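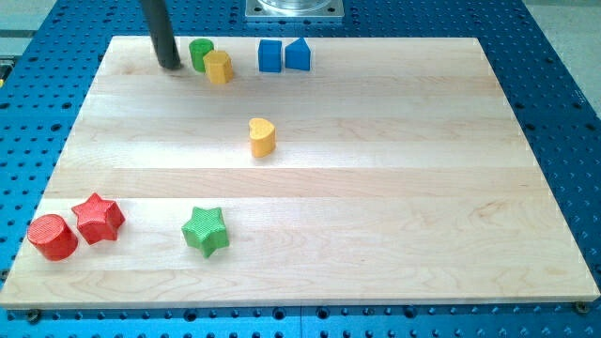

Notebooks > Cell 2 > Pushing bench > Entry 47

4 min read

December, started 8:40. Working on the bench rules for contact tasks. The old sheet from Murnar covers guarding and speed only. It says nothing on how the board has to be set up before a run, and runs from different shifts can't be compared.

Draft, for the bench with the blue perforated table:

1. Board flat on the table, checked at all corners with a feeler gauge. Reject at any rock.
2. Rod tip height is set over bare wood, never over a block. Tip clearance goes in the log before the first motion.
3. Blocks are placed by hand with drives off. Hand on the enable switch does not count as drives off.
4. Names in the log are color plus shape, in that order: green star, red star, blue cube. "The star" alone is not accepted. We have had two colors of star on the board together, and run 407 had to be thrown out over it.
5. Start layout is recorded before the arm moves. Clustered starts are allowed. Write down which pairs are close, e.g. red cylinder and red star.
6. No block may start under the rod.
7. If a block leaves the board, stop, log it, reset from step 3. No reaching in at reduced speed.

Azra Gashi read it at 10:15. She wants rule 2 split, with the height check repeated after every tool change. Agreed. She also objects to rule 7 as too strict for the slow program. I am leaving it. The Promach risk sheet makes no exception for slow programs and I don't want one in ours.

Force limit: set to 17 N at the tip for now. Hollenstein cell uses a higher value but their blocks are heavier. To be measured on our scale before it goes in the final text.

Log check, afternoon. Went through 797 old entries for rule 4. Around half would fail on naming. Not going to fix them; they get the tag "pre-rule" and stay out of comparisons.

Open:
- wear limit for the rod tip, no number yet
- whether grain direction of the board needs to be logged
- copy of the draft to Jilville, Azra to send

Drives locked out 16:30, key in the cabinet.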